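From: I-hsuan Pan
To: plaseck-residents
Date: Jul 30, 2022
Subject: Re: The swap shelf, again

Yolanda Peñalver wrote:
> I put out 3 jars of my good marmalade and by dinner they
> had been replaced by a phone charger for a phone that
> hasn't been sold in years, and one ski boot. I'm not after
> compensation. I would like to know whether we still have
> rules, and if so whether anyone could post them again. Also
> is the ski boot a left or a right, as I've started to think
> there may be a system.

Hi Yolanda, hi all,

It's a left. The right one was on the shelf in the Campos building last winter, which I only know because I nearly took it home.

We do still have rules. They were taped up inside the lobby door until the painters came through, and I suspect they're now under two coats of something called Oatmeal. I've dug out my copy and tidied it up. Where the original contradicted itself I picked the version I liked better, and you're welcome to complain at the July potluck, assuming the barbecue gets its new regulator before the month is out. (It has one day.)

1. Take what you'll use. If you're taking all of something, leave a note so the next person doesn't stand there wondering if they imagined it.

2. Food has to be sealed and labelled, with the date it was made. Yolanda's marmalade has always met this standard. The grey tub marked "soup??" did not, and whoever carried it out to the green bin has my lasting respect.

3. Bring a basket or a bag and do it in one trip. Propping the lobby door open with your foot while you ferry tins lets the heat in, and Mrs. Downstairs hears every swing of it.
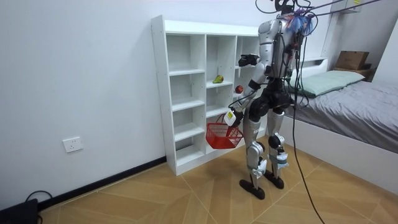
4. Nothing with a plug unless it works and you've tried it this year. Mindow Court dropped this rule and ended up with 17 toasters.

5. One of a pair is not a donation. I'd have thought this was covered by common decency but the boot says otherwise.

6. Anything left longer than 25 days goes to the thrift store on my next run. The colour of the item, its sentimental value and how much you paid for it at Erkix don't extend the deadline.

That's the lot. If somebody can print these larger than I can, my printer has decided it's out of cyan and won't do black either.

Yolanda, the charger fits my old phone, so I'll come by for it tonight. If there's a fourth jar I can bring crackers.

I-hsuan
Unit 2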